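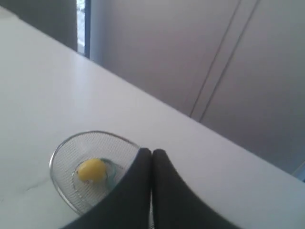

# Colador de malla Kerneck: lo que pienso después de muchos meses de uso

*Septiembre de 2020*

Llevaba años colando con un escurridor de plástico heredado de mi primer piso, de esos que dejan escapar la mitad del arroz por los agujeros, y un día en la ferretería Domínguez, donde yo había entrado a comprar una bombilla, salí con la bombilla y con un colador redondo de malla metálica de la marca Kerneck. Lo compré en diciembre, con las prisas de las fiestas, y desde entonces lo he usado casi a diario, así que creo que ya puedo hablar de él con algo de fundamento (y con bastante cariño, ya lo aviso).

## Cómo es

Es un colador sencillo, de malla fina plateada con un aro delgado alrededor. El fondo es poco hondo y tiene marcado un círculo más pequeño en el centro, y a mí ese detalle me gusta mucho, porque las cosas pequeñas se van solas hacia el medio y se quedan ahí recogidas mientras una hace otra cosa. Pesa 212 gramos en mi báscula de repostería. Antes miré también uno de Komico, más profundo y más robusto, pero me pareció un trasto enorme para mi cajón, y otro de Lultley que era precioso y que se me iba de presupuesto. Por este pagué 107 pesos menos que por el de Lultley, y con eso me di por contenta.

## En la cocina

Donde más lo uso es con los cítricos. Enjuago los limones pequeños, los dejo un rato en la malla y escurren sin hacer charco en la mesa. También cuelo ahí el zumo, y las pepitas se quedan todas arriba, hasta esas diminutas que luego aparecen en la limonada cuando ya está servida. Con la quinoa ha sido un descubrimiento: ¡por fin puedo lavarla sin perder la mitad por el fregadero! El azúcar glas sobre el bizcocho cae parejo y muy fino, basta con dar unos golpecitos en el aro con la palma de la mano.

Para la pasta no lo recomiendo. Es poco profundo, y si una cuece medio kilo de espaguetis para toda la familia acaba pescándolos de la pila. Me pasó una vez y volví al escurridor viejo, que sigue en el armario para esas ocasiones. Los caldos los cuela bien si se echan despacio, y aquí sí conviene apoyarlo en una olla de boca ancha, algo más estrecha que el aro.

## La limpieza

La malla tan fina tiene su precio. Si se seca con harina o con pulpa de fruta pegada, toca remojo y un cepillo viejo, y paciencia. Yo lo paso por agua en cuanto termino, por el lado de abajo primero, y así sale casi todo. Lo he metido en el lavavajillas muchas veces y sigue sin óxido, aunque en la unión de la malla con el aro a veces queda algo atrapado y hay que mirarlo a contraluz.

La malla se hunde un poquito si se aprieta con la cuchara. El mío cogió una pequeña onda haciendo puré de frambuesa, la enderecé con el dedo y no ha ido a más, pero para pasar tomate a fuerza de brazo buscaría algo más recio.

## ¿Lo volvería a comprar?

Sí, y de hecho le compré otro a mi hermana, que vive sola y cocina poco y lo tiene todo el día en la mesa con la fruta dentro. A quien cocine para muchos le diría que mire antes el de Komico. Para una casa pequeña, con cajones pequeños y mucha limonada en verano, yo me quedo con este.

**Puntuación:** 4 de 5. La que falta es por los espaguetis.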